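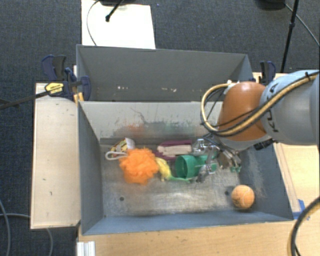 Jadport Robotics Club » Manipulation Group » Hardware Forum

Thread: Linkage gripper vs. suction for mixed bin picking

corerbolt
Posted 1 August 2021

Moving this out of the build log since it was getting long. I have been comparing the linkage gripper against the Orkton suction head on the gray bin. Same arm, same controller, same fixed view over the bin. Only the tool and the grasp planner settings changed.

Test was 382 attempts split across both tools, items tipped in fresh every 10 attempts. The linkage gripper did better on the mesh pouf and on the cup when it lies on its side. Suction was hopeless on the pouf, as expected. It won on flat blocks and anything with a smooth face up.

Items in the corners are still a problem for the fingers. The ball ends up in the corner a lot and the planner rejects most approaches there because of wall clearance.

tallow_k
What clearance are you using? We had ours at 9 mm and it threw out nearly everything near a wall. Dropping it helped, but then the fingertips started dragging on the side.

corerbolt
Same value, left over from the Grasso config. I will try it lower.

pinch_radius
I don't think the comparison is fair to suction. You ran one cup size. A bellows cup would seal on the ball, worn or otherwise.

corerbolt
On a new ball, maybe. The worn surface leaks. I had 2 cup sizes on the bench and both lost vacuum on it during the lift.

pinch_radius
Then log flow as well as pressure. A leaky seal with enough flow will still hold something that light. I would not write suction off over a small pump.

tallow_k
Separate issue — how is the hose routed? Ours ran along the link and over the joint like that, and it snagged when the wrist turned past the limit in the planner. We added slack at the joint and tied it farther back.

corerbolt
One tie on the link, loop at the joint. No snags so far, but I have the wrist range cut down in software, so that doesn't prove much.

m_halfstep
Are you clamping the bin for both tools? With ours loose, a finger touching the wall moved the whole bin and the next pick was off.

corerbolt
Clamped at the rim with bar clamps, scrap wood under the jaw. I recheck the bin pose before each batch anyway.

pinch_radius
Can you post the per-item numbers? A total hides too much when half the set is soft.

corerbolt
Will do once the lower clearance runs are finished. Probably September — the Corer controller goes back for a firmware update first.

tallow_k
Save your joint offsets before it goes. Ours came back wiped.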